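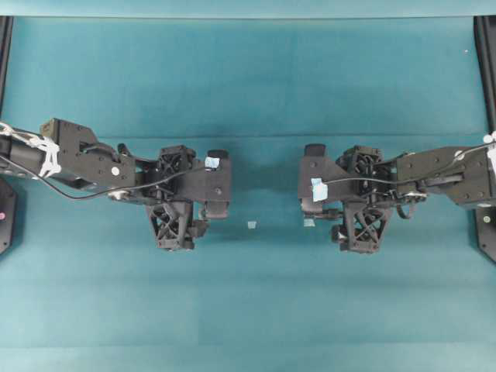
Subject: Re: [grincombe-allotments] Sultana seedlings and the water butt
Date: February 3, 2019

Hello all,

Lovely to see the list waking up again after the winter! I meant to reply sooner but the kitchen windowsill rather took over my week.

> Has anyone grown the Sultana squash before? The packet says to
> start it indoors but gives no month, and I've only got room for
> a few pots. Also, is the 300 litre butt by the lower gate for
> everyone, or does it go with plot 34?

I've grown Sultana for two summers now and I'm very fond of it. I'd wait until the middle of spring before sowing, however tempting the first sunny day may be (I never learn), and then keep the pots somewhere bright and plant out in June. Ours is a cold corner and the frost does linger down by the hedge. Give each plant far more room than you think it needs – mine went through the fence and halfway up next door's beans, who were very nice about it.

If you can't get on with Sultana, Veltari is smaller and quite happy in a big tub, though I find the flesh a bit watery for soup. Lovely roasted, mind you.

As for the butt, it's for everyone on the lower path. It fills from the shed roof, so do please turn the tap off properly, as it drips if you leave it halfway.

I've also got a bag of Grereo bean seed left over, far more than I can use, so shout if you'd like a handful and I'll leave some in the shed in an envelope.

Warmest wishes to you all,
Plot 2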